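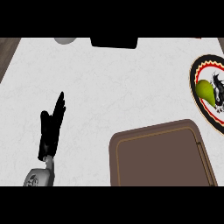

The marble counter in the simulated kitchen, with the gripper open and a pear on the plate.

For most of August, the robot arm in the Delirness test kitchen kept closing its gripper on air. The log said the pick had worked. The arm would lift, swing over to the tray, open its fingers and report that the job was done, with the fruit still lying where it had been at the start.

The fault never broke anything. It showed up in simulation, where the arm, the counter and the food are all computer models. But the same control software was due to go onto a real arm at the company's workshop in Brallum, and the lead engineer on the project decided to stop the move until the cause was known.

"A missed pick is normal," the engineer said. "You get those every day. A missed pick that gets written down as a good one is a different problem, and I wasn't going to put it on hardware that can hit somebody."

Delirness makes control software for kitchen arms. Its simulator, called Clumora, runs the arm through short household jobs: pick up a piece of fruit, put it on a tray, go back to the start. The engineer has worked on it for more than two years and asked to be identified only by job title.

The first sign of trouble was a number that looked too good. A batch of 160 runs came back with every pick marked as a success.

"We had never had a clean batch," the engineer said. "I'd like to say I was suspicious right away. I was pleased. I went and got lunch."

It was a colleague on the test side who opened the recordings that afternoon and watched the arm carry nothing across the counter. She went through the rest of the batch by hand and found the same thing again and again. In some runs the fingers closed beside the fruit. In others they brushed it and rolled it a little way before closing.

The team's first guess was the camera model. They thought the arm was being told the wrong position for the fruit, and they spent nearly a week checking the numbers that tie the camera view to the arm.

"That was my call and it was a bad one," the engineer said. "The positions were slightly off, yes, and that's why it was missing. But it didn't explain why the arm thought it had hit. Those were two faults and I kept treating them as one."

The second fault was in the grip check. After the fingers close, the software is supposed to look at how far apart they are. If something is between them, they stop early. If they close all the way, the pick has failed and the arm should go back and try again. An update in July had changed the units used for finger width, and the check was still comparing against the old figure. Any reading passed, including zero.

"One line," the engineer said. "It had been reviewed, by me among others. The line looks fine if you read it without knowing the units."

The fix took less than an hour. Testing it took a lot longer. The team ran another 289 picks and compared the log with the recording for each one, using pears and other pieces of fruit on plates at different spots on the counter. The arm still missed some of them. Every miss was now logged as a miss.

Asked whether a false success in a simulator really counts as a safety matter, the engineer said it did, and gave the reason in terms of what comes next in the job.

"When the arm believes it's holding something, it moves differently. It takes a wider path so it doesn't knock the thing it's carrying. It also ignores some light contact at the fingers, on the idea that the contact is the object. So if it's wrong about holding something, you've got an arm on a wide path that is partly ignoring touch. Put a hand there and think about it."

The contact rule has since been changed too. The arm now has to confirm its grip a second time after lifting, before it is allowed to relax anything.

The workshop arm was finally switched on late in the fall, behind a guard rail and at reduced speed. It will stay that way until it has finished 100 supervised picks in a row without a mismatch between the log and the video. The count goes back to zero with any mismatch, and it has gone back once, over a dropped network connection that left a gap in the log.

"People asked if we could let that one go," the engineer said. "The arm hadn't done anything wrong. But we didn't have the record, so we started over."

An outside review of the grip check was done by Sjögren, a small testing firm, which asked for one more change: the simulator must now include runs where the fruit is taken away before the arm gets to it. The engineer said those runs should have been there from the beginning.

"We only ever tested with something to pick up," the engineer said. "It's an easy thing to add. It's in there now, and it runs every night."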